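# Sorting salvaged gate valves: how do you lay yours out?

**haycrab41**

Hi all, Hayley Crabtree in Flaltham. Over the winter I brought home a big box of brass gate valves from the old greenhouse heating at Agbenyega Nursery, and I've been working through them a few at a time on the white table. I like them in a metal tray first, where I can look each one over and turn the wheel both ways, and then they go in a plastic bin. My trouble is that I can't settle what the bins should mean! By size? By condition? I had a lovely system in April and then forgot it completely.

**svenja_g**

Oh, I do enjoy a valve thread. Condition first, always. One bin for anything whose wheel turns smoothly through its full travel, one for anything that needs new packing or a soak. Size you can see from across the room, but a stiff stem you'll only remember if you put it somewhere that tells you so.

— Svenja Gisler

**pipewrench70**

I'm going to disagree with Svenja, warmly. I sort by thread size and tie a paper tag on the bad ones. When I'm halfway under a sink I want the right size, and I don't want to dig through two bins to find it. I've got 52 of the things at last count (my wife says 60) and tags have never let me down.

**svenja_g**

Tags fall off, dear. Ask me about the Itura boiler room sometime.

**haycrab41**

You two are making this harder, but I'm grateful for it. My setup is pretty plain, a steel tray with a pink bin on one side and a light blue one on the other, and the red handwheels do like to hang over the rim of the tray whatever I do.
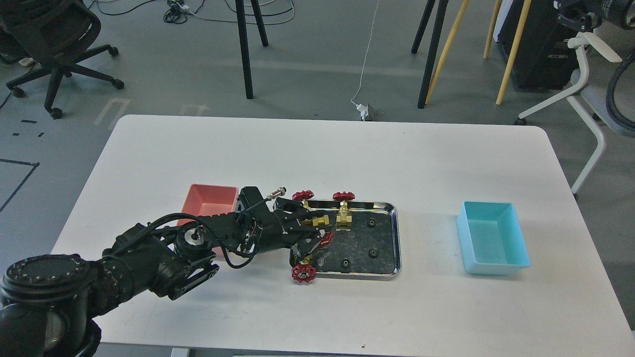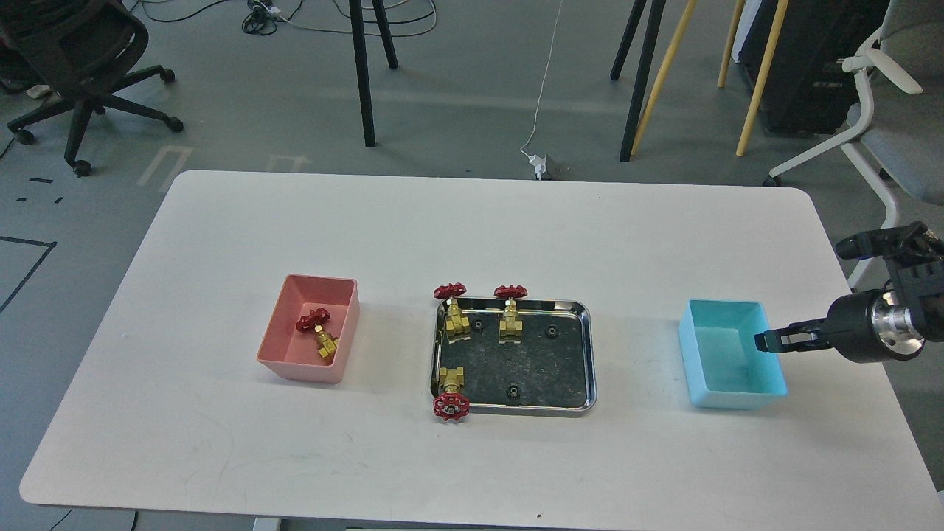
### Re: pink or blue?

**svenja_g**

Pink for smooth, blue for stiff, and write it on a piece of tape so next April doesn't catch you out. And do lay an old towel in the tray, Hayley. Those threaded ends pick up dings so easily against metal, and then you're chasing the threads with a die for an evening.

**pipewrench70**

The towel I'll agree with. I still say size. Has anyone tried the Estar divided bins? I keep looking at them and then putting my wallet away again.

**haycrab41**

Towel it is, and I'll try Svenja's way for the next batch, with a few of your tags on the stiff ones so I know what each needs. I'll report back once I reach the bottom of the box.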